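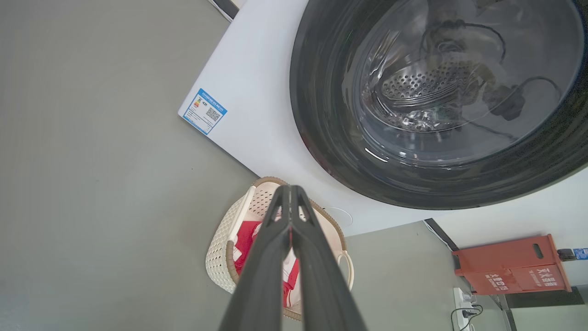 ## Le grand jour du panier

Bon, je me suis enfin attaquée au coin lessive ! Le panier couleur crème, celui tout ajouré avec son bord marron clair, reste devant la machine, c'est décidé. J'ai failli le remplacer par un modèle vu chez Sowa (39 euros quand même...), et puis non, je l'aime trop.

Je n'ai toujours pas décollé l'étiquette énergie bleue et blanche, un jour peut-être.

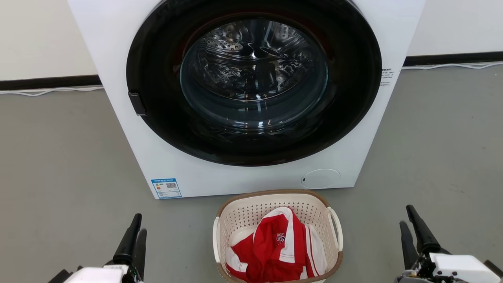 ## Et le tambour ?

Vide, il brille, je suis ravie ! Prochaine étape : un cycle à 30 avec les torchons, et je vous raconte.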